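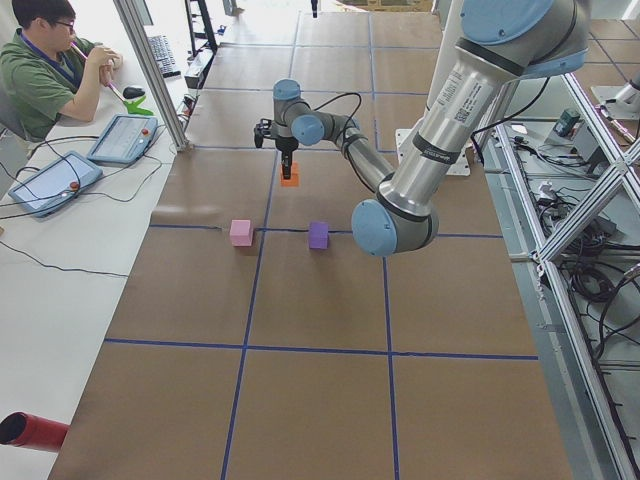 Can you cover a long table in brown paper by yourself? Only if you have all evening and don't mind how the corners look.

4 Aug 2019

I had all evening, so that was me. The old paper came up in one long, tired sheet with a noise like a tent being murdered, and underneath was the table, which I had forgotten was a table and not just a place where paper lives. I wiped it down twice. The second time was mostly for show.

The new roll is from Zhuravel and cost $14, delivery included, and it has spent its whole life curled up and intends to stay that way. I weighted one end with a dictionary and the other end with a bigger dictionary. It got out from under both. Angelica Tagle came in while I was lying across it with my arms out and asked if I needed a hand, in the voice of someone holding her car keys. I said no. I have to stop doing that.

Then the tape. Blue again, because last June we tried the Umetti tan stuff on brown paper, and for the rest of the month people walked up to the table and asked where the lines were. Blue you can see. Blue you can also see when it wanders. I measured the first line, measured the second line from the first, and measured the third from the second, and we all know how that story goes. By the far end I was off by the width of the tape itself. I peeled up two lines, took some of the paper with them, patched the paper, and taped over the patch. If you stand at the near end it looks like graph paper for giants. I plan to stand at the near end.

Large rectangles, in the end. Hryhorii Panasiuk wanted small ones and sent me a drawing with 108 of them, nicely shaded. I wrote back that he was welcome to come and tape 108 rectangles. He has since come around to large.

The cubes got a bath. Warm water, a drop of dish soap, dry on a towel. The purple had pencil on one side, and the orange had something sticky that I chose to believe was tape. The pink one I used to think was faded, but it is clean now and still pale, so pale pink must be what we bought. I owe it an apology. They are small and quite pleasant to hold and I keep finding them in my cardigan pockets, which may explain the set from Mumik that we never found the rest of.

I put pink and purple out on one of the blue lines with a little gap between them, and orange farther back. I then spent far too long deciding whether that looked casual. A loose triangle. My mother used to arrange candlesticks this way and would move them back if you so much as dusted.

Supper was crackers, standing up. Found the good scissors at last, under the old paper, where they had apparently been since the last time I swore at everyone about the good scissors. I will put them back in the drawer tomorrow and say nothing.

Still to do: order another roll of blue (Cestmont has it, if their site ever lets me log in), throw out the tan, take the dictionaries back upstairs. One corner on the window side was already lifting when I turned off the lights. I pressed it down with my thumb and left fast, before it could come up again.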